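Numero: a plain little number-words dataset

README, mostly written in November, patched a few times after that

What's in the box

Numero is a collection of numbers written out as words, matched up with the digits they stand for. So you get "one hundred forty-three" on one side and 143 on the other, and then you get all the other ways people write it, which is where the fun starts (well, my kind of fun). "A hundred and forty-three." "One forty-three." "Hundred forty three" with no hyphen and no "one" in front. They're all in there, tagged by style.

I started it when I was writing a small budgeting script and wanted to type amounts the way I say them out loud. The parser I grabbed off the shelf choked on "a hundred and thirty-six" and I got annoyed, and a weekend project turned into a couple of months of evenings. The parser I ended up writing is called Bilex and lives in its own repo. You don't need it to use the data, and the data doesn't care what you parse it with.

The current release covers every whole number from zero through 1,000. I know that sounds tiny! But once you have the styles sorted out for that stretch, bigger numbers are mostly the same pieces glued together, and I wanted the small stretch to be right before going any further.

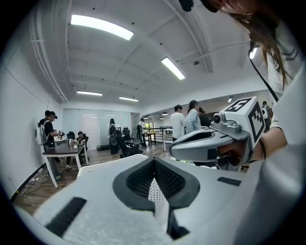
File layout

The main file is numero.tsv. Tabs between columns, one entry per line, UTF-8, plain Unix line endings. I went with tabs because a few of the written forms have commas in them and I got tired of quoting.

The columns, left to right:

value: the number in digits, no thousands separator. So 1000, never 1,000, even though I write it the other way in this README.

text: the written form, all lowercase.

style: one of the style tags listed further down.

source: where the form came from. "gen" means my script made it, "hand" means I typed it in myself, "sub" means somebody sent it in.

note: usually blank. If there's something odd about an entry, I wrote it here, and some of my notes are a bit cranky. Feel free to strip the column.

There's also numero_odd.tsv, which has the same columns but holds things I couldn't settle. "Ten hundred" is in there. So is "a thousand" when it's clearly being used to mean "lots" (as in "I've told you a thousand times"). I kept those out of the main file so they don't quietly mess up your training or your tests.

Style tags

us_plain: the way I was taught in school. "one hundred forty-three". Hyphen between tens and ones, no "and".

uk_and: with the "and". "one hundred and forty-three". Plenty of Americans say it this way too, me included when I'm not paying attention, so don't read too much into the tag name. I should have picked a better one, and now it's baked into other people's code.

article: starts with "a" where the plain form has "one". "a hundred forty-three".

short: the address-and-bus-route style. "one forty-three", "one thirty-six". These only exist for some numbers. Nobody I know says "one hundred" as "one zero zero" unless they're reading out a code, and codes are a whole different dataset.

nohyphen: same words as us_plain with the hyphens turned into spaces. People leave hyphens out constantly, so if you're handling typed input you'll want these.

digits_read: each digit read by itself, like "one four three". I went back and forth on including this one. It's handy for speech people, but it does make the file longer, so filter it out if you don't want it.

A quick sample

143, one hundred forty-three, us_plain, gen
143, one hundred and forty-three, uk_and, gen
143, one forty-three, short, hand
136, a hundred and thirty-six, article, hand
136, one three six, digits_read, gen

(I put commas in there so it reads nicely on a web page. The real file has tabs, see above. Somebody copied the sample straight into a test once and then wrote to tell me the file format was wrong, so I'm saying it twice.)

You'll notice that "a hundred and thirty-six" could be tagged article or uk_and, seeing as it has both the "a" and the "and". My rule is that article wins. It isn't a deep rule, I just had to pick one, and every entry follows it.

How I made it

Most of the lines come from a short script that builds the regular forms. It's in the scripts folder and it's not pretty, but it runs in a blink and doesn't need anything beyond standard Python. The short forms and the weird ones I added by hand, reading them out loud at my desk like a bingo caller.

After that I did a reading pass. I'd pull 100 lines at random, read every one, fix what was broken, and do it again until I got through a full batch clean. The most common mistake by far was "fourty". I typed it by hand in a bunch of places, and I would have sworn in court that it had a u. It does not. There's now a spelling check in the script that looks for "fourty", "ninty" and "fiveteen", and yes, I made all three of those errors myself.

The trickiest stretch was the numbers right after each round hundred. "One oh five" is completely normal for 105. "Nine oh five" is fine too. But how do you tag "one hundred five" against "one hundred and five" when a lot of people would only ever say the second? I left both in with their regular tags and didn't try to mark which is more common. I don't have any usage counts and I didn't want to make them up.
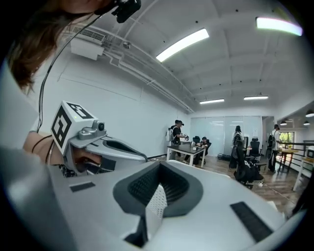 The "oh" forms all went under short, by the way, and they're spelled "oh" every time. I've seen "o" and I've seen "0" mixed in with words, and if you need to handle those you can swap them in with a one-line replace. I tried adding them as separate entries for a while and the file got so repetitive that I pulled them back out.

Submissions from other folks came in through a little form I had up for a while. I only kept the ones that fit a style tag or were interesting enough for the odd file. No names, email addresses or anything else about the people who sent them are stored in the data. The source column just says "sub" and that's all I kept.

Using it

If all you want is a lookup, load the file, make a dictionary from text to value, and you're done. The short forms can clash with other readings (is "nine thirty" a number or a time of day?), so if your input might include times, drop the short style first. I learned this when my budgeting script decided a note about a 9:30 dentist appointment was an expense of 930 dollars.

If you're testing a parser, I'd start with us_plain and nohyphen, get those passing, then add uk_and. Leave article for later. The word "a" turns up all over normal sentences, and it'll make you question your whole design.

Please don't use this as proof of how English speakers say numbers. It's a list of forms that exist, put together by one person with one accent, and every form gets the same weight whether it's said all day long or once in a blue moon.

Known problems

Zero only has two written forms, "zero" and "nought". I know about "nil" and "zip" and the rest, and I haven't decided if they belong.

The short style is patchy between 200 and 300. I got bored, I'll go back.

A few notes in the note column refer to a column called "region" that I deleted. Ignore them.

Round hundreds have fewer entries than their neighbors, and that's on purpose. There just aren't as many ways to say "four hundred".

Related stuff

Bilex is the parser I mentioned. It reads the Numero file as its test set, so if you change a style tag in your copy, expect its tests to fall over.

Lidcombe is my half-finished attempt at the same thing for ordinals (first, second, hundred-and-forty-third). It has its own folder and its own README, and that README is mostly a list of complaints about "twelfth".

Abugri is a tiny viewer for tab-separated files that I wrote so I could page through the data without opening a spreadsheet, which kept trying to be helpful with my columns. You can use anything you like in its place.

License and credit

Do what you want with the data, including selling something built on it. A mention of Numero is nice but I won't chase you for it. The scripts are under the same terms.

Changes

First release: us_plain and uk_and only, up to 100.

Second: everything up to 1,000, added nohyphen and digits_read.

Third: added article and short, moved the arguments into numero_odd.tsv.

Fourth: fixed "fourty" again. Dropped the region column.

If you spot a mistake, open an issue and paste the whole line, tabs and all, so I can search for it.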